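How do I get stains off a white craft table without wrecking it?
Asked by Hortensia Painemal, October 2026

I run a small sewing and card-making corner out of what the landlord calls a second bedroom. My worktable has a white, faintly bumpy top, and it has started collecting a record of everything I do. Gray dirt marks mostly, plus some brownish smears I can't identify and would prefer not to. Dish soap takes off the top layer of sin and leaves the rest. I paid 223 dollars for this table and I'd like it to look as if I paid at least half that. Is there a cleaner that works on textured white, or do I start drinking coffee in another room?
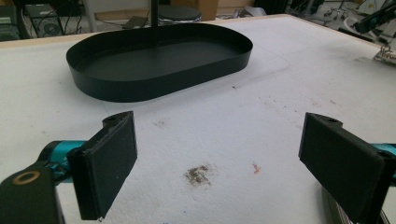 I've already tried a pink eraser (pink table), and my sister's hair spray trick, which gave me a table that smelled like prom. Replacing the top isn't in the budget. Somebody at the Urrutia fabric store swore by toothpaste, but he also sold me the wrong zipper.

Emiliano Gallardo
First find out what the top is. If it's coated cloth or foam board, keep solvents away from it until you've tried one on the underside, or you'll be shopping for a table. For a hard surface, a spoonful of baking soda and enough water to make a paste, leave it 15 minutes, then go over it with a soft toothbrush. Small circles, so you get down into the bumps. Wipe, and repeat if you have the patience. Whatever is left after two rounds lives there now. Skip the toothpaste. Some of it is grittier than you'd think and you'll get dull patches that hold dirt even better.

Trirard
buy a cutting mat and cover it up. mine was 5 bucks used

Skumis
Melamine sponge, damp, barely any pressure. If you feel tempted to use sandpaper, even 400 grit, go lie down until it passes. I didn't, and my desk now has a shiny spot the shape of Ohio.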